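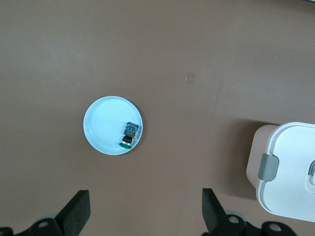 Course Notes / Home and Table / Ceramics for Beginners

Session 4: Glazes, and why your plate looks the way it does

Last updated: April 2021

Last session we got as far as the first firing, so you should all have bisque pieces on the shelf by now. Tonight is glaze night, my favorite of the whole course! Please read these notes before you come, because the first half hour moves fast and I'd like us to have brushes in our hands by the break.

What a glaze is

A glaze is a thin coat of glass that melts onto the clay in the kiln. You put it on as a kind of milky soup (ground minerals in water), it dries to a powder, and in the firing the powder melts, spreads a little, and grips the clay underneath. When the kiln cools, the melt goes stiff without forming many crystals, and you have glass.

Three kinds of ingredient do the work:

Glass former. Nearly always silica, the same stuff as quartz sand. On its own it melts far hotter than any kiln in our building can reach.

Flux. Brings the melting point down. Sodium, potassium, calcium, zinc and boron all do this, each with its own personality. Sodium gives bright colors but likes to craze. Boron melts early and is the backbone of most low-fire glazes.

Stiffener. Alumina, which usually comes in with the clay in the recipe. It keeps the melted glaze from running down the side of the pot and gluing itself to the kiln shelf. If you've ever seen a mug with a frozen drip hanging off the foot, there may not have been enough of it, or the coat was too thick, or the kiln went too hot.

Everything else in the bucket is there for color, for cloudiness, or to help the mix stay suspended.

White is harder than it looks

People tend to skip past white and head for the blues and greens. I'd ask you to give white a proper try, because you learn more from it than from any other glaze on the shelf. Every thumbprint, every dusty patch, every place where you went over the rim twice will show.

A clear glaze over white clay looks white because the clay does. Over red clay, the same clear glaze comes out brown. To get white on a darker body you need an opacifier, tiny particles that stay solid in the melt and scatter the light. The common ones are:

Tin oxide. The old favorite. Soft, warm, a bit buttery. Expensive, and it can blush pink if there's chrome in a nearby pot.

Zircon. Cheaper and very reliable. Tends to a cooler, harder white. Most of our studio white is zircon.

Titanium dioxide. Gives a creamy, mottled surface with lots of variation. Lovely on texture, less so if you want an even dinner plate.

The color of the light matters too. Take one test tile and look at it by the window and then under the tubes over the sink. You'll swear you picked up two different tiles. Do this before deciding you hate a glaze — I've thrown out perfectly good recipes because I judged them at nine at night.

Rims and wells

On flatware the two places to watch are the rim and the well. Glaze thins out on a sharp edge as it melts, so a crisp rim may show the clay through it. Some potters love that line and choose glazes that "break" on edges. If you don't want it, round the rim off with a damp sponge while the clay is still leather hard, and it will hold a thicker coat.

The well has the opposite trouble. Glaze collects there. If you pour glaze into a plate and swirl it, tip the extra out quickly and keep turning the plate while it drains, or you'll get a thick crescent on one side. Thick patches can crawl (pull back into beads and leave bare clay) or craze. Throwing rings in the well catch glaze too, and with a glaze that breaks well they can be gorgeous.

Putting it on

Wipe the piece down first with a barely damp sponge. Dust is the number one cause of crawling, and hand cream is number two. Then wax the foot and anything else that will touch the shelf. Let the wax dry fully.

Dipping gives the most even coat. Count three seconds in the bucket, lift, tilt, let it drip. Pouring is good for the insides of bowls. Brushing takes patience: three coats, each one in a different direction, with drying time between. Brushing a dipping glaze never goes well, so check the label on the bucket.

You're after a coat as thick as a postcard. Scratch it with a pin somewhere hidden and have a look, then rub the scratch closed with a fingertip.

The course glazes

All of these are mixed for our mid-range firing and for the Esto clay you've been using.

Clumska White, bucket 10. Zircon white, glossy, very forgiving. Start here.

Clumska Satin, bucket 16. The same base with extra calcium and alumina. Smooth to the hand, not shiny. It marks a little under steel knives, so I'd keep it for bowls and vases.

Vetudov Blue, bucket 121. Cobalt with a touch of iron. Strong! Thin coats go slate gray, thick coats go nearly navy.

Vetudov Straw, bucket 201. Iron and titanium. This one runs. Keep it well above the foot and never on the outside of something tall.

(Yes, the bucket numbers jump all over the place. They come from the old studio's card file and I haven't had the heart to change them.)

When it goes wrong

Crazing: a net of fine cracks in the glass. The glaze shrank more than the clay did as it cooled. More silica in the recipe usually helps.

Shivering: the reverse, where the glaze is squeezed and flakes off at the edges. Don't use a shivered piece for food, as the flakes are sharp.

Pinholes: gas came up through the melt and the holes didn't heal. Try a slower bisque, or a short hold at the top of the glaze firing.

Crawling: dust, grease, or too thick a coat. Sometimes you can reglaze and fire again.

Dry, rough surface: underfired or too thin.

Safety

Glaze powder has silica in it and you don't want to breathe it. Mixing dry ingredients happens in the back room with a respirator on, and only with me there. Wet-wipe the tables at the end, please, never sweep. Wash your hands before you eat. Glossy doesn't mean food safe, either, and we'll talk in session 6 about the lemon test and what it can and can't tell you.

For next time

Glaze at least two pieces, one of them in white. Fill in a card for each with the bucket number, how you applied it, how many coats, and what you hope it will look like. Guess boldly, because the cards are the best part of unloading day.

Reading: the chapter on oxides in the Abdel Rahman studio handbook, on the shelf by the door. Read the pages on cobalt twice and skip the lead section, which is there for history only.

Bring an old apron and a soft brush if you own one. Test tiles from the March group are in the shoebox under the wheel table, and you're welcome to handle them as much as you like.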